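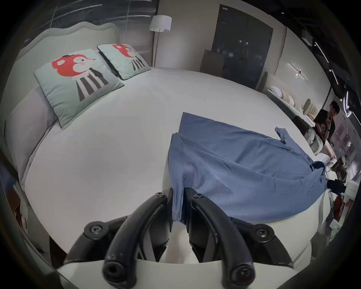

pennywhistle_ed
Looking for opinions on a tin clockwork carousel before I put it up for sale. It came out of my aunt's house with a box of other toys, and I've been told it is a Latuheru, though there is no name on it anywhere. Eight horses on the platform, key wind from underneath, lithographed canopy in red and cream with a few scratches near the rim. The cream has darkened a lot. The main panels under the canopy are blue, and the closest match I have in the house is the blue shirt on the white sheet in the photo, if that helps anyone with the Latuheru color charts. There is a number stamped inside the base, 2090. It winds and turns but stops after half a revolution.

grakberg_collector
2090 is not a Latuheru number as far as I know. They used letters first, then digits. Stamped four digits with no letter sounds like Grakberg to me. Does the key have a round hole in the grip or an oval one?

pennywhistle_ed
Oval. But the key may not be original, it is a loose fit.

tabandslot
I wouldn't go by the stamp at all. Grakberg bought bases in from outside and so did half the others. Look at how the canopy is fixed to the center pole. Latuheru used three bent tabs, Grakberg used a small nut. I have had both apart on the bench.

grakberg_collector
Later Grakbergs had tabs too. I own one.

tabandslot
Then yours has been repaired. I have never seen a tabbed one with untouched paint over the tabs.

grakberg_collector
Mine has paint over the tabs. I'll post it in my own thread when I have it out of the cabinet.

Suryani Siregar
Moderator note – please keep the Grakberg tab discussion to one thread, we already have two open. Ed, for the stopping problem, check the gear under the platform before you blame the spring. On these carousels the platform sags with age and one of the horses' rods rubs on the base. You can hear it as a light scrape once per turn. Do not oil the spring through the key hole. It runs out onto the litho and stains it.

pennywhistle_ed
There is a scrape, yes. I had taken it for the gears. The canopy has three tabs. No nut. I can't tell whether the paint goes over them, it is worn off right there.

tabandslot
Three tabs is Latuheru. I would list it as that.

grakberg_collector
I would list it as "maker unknown, attributed to Latuheru". If a buyer sends it back you are out the shipping both ways.

rollo_m
What are you hoping to get? One went at the Rudard toy sale last July, lot 107, boxed and running. The hammer price was 3000 and I thought that was high. No box and not running is a different thing.

pennywhistle_ed
No box. I wasn't expecting anything like that. I would be glad to cover the cost of having it looked at.

rollo_m
Don't pay for a repair first. People who buy these mostly want to do it themselves, and a bad repair takes more off than a stopped motor.

Suryani Siregar
I disagree with that for this one. If it is only the rod rubbing, a thin washer under the platform fixes it and can be taken out again. I'd do that and say so in the listing.

tabandslot
Washer is fine. Fiber, not metal. Stunetti still sells them in mixed packs, get the smallest size.

pennywhistle_ed
Ordered a pack. I'll list it as attributed, with the number and the tabs mentioned. Still deciding on the loose key, whether to include it or leave it out.

rollo_m
Include it.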